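Grevden Street Tenants' Cooperative
Minutes of the general meeting, 8 Nov 2022

The meeting was opened at the common room of the Cikholm building. The quorum was reached. The minutes of the June meeting were read and accepted with one correction: the word "laundry" in item 3 must be "storage".

1. Water charges
The invoice for the last quarter is $2,285, which is higher than the same quarter last year. Members from the upper floors asked if there is a leak. The plumber from Kwok has checked the main valve and did not find any fault, but he did not yet check the garden tap. It was decided to ask him for a second visit and to pay the invoice before the due date.

2. Bicycle storage
There are complaints that bicycles are left in the hallway - also in front of the fire door, what is not permitted by our insurance. It was agreed to put a notice on every floor. Bicycles without a name tag will be moved to the shed after four weeks. One member was against and wished this to be recorded.

3. Heating
The contract with Irnus finishes in June. Two other offers will be requested. The members prefer a contract of one year, even if the monthly price is a little higher.

4. Garden and compost
The neighbours complained again about the smell of the compost bin. It was proposed to buy a closed bin, with a limit of $200. Carried. The pruning of the maple is postponed until we have permission from the municipality.

5. Division of the storage room
The room will be divided into lockers for the households which have none at present. A budget of $1,000 was approved for timber and locks. The drawing must be ready for the next meeting, and the measures have to be taken again, because the two numbers we have for the back wall are different. Members who wish to have a locker should write their name on the list beside the mailboxes - one locker for each household. If there are more names than lockers, the places will be drawn by lot. 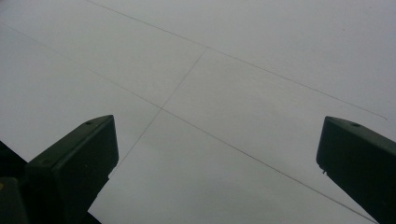
The list stays open until the end of the month. Members who are away can also send their request by e-mail, and it will be added to the list in the order of arrival.

There was no other business. The meeting was closed at 8:40 p.m.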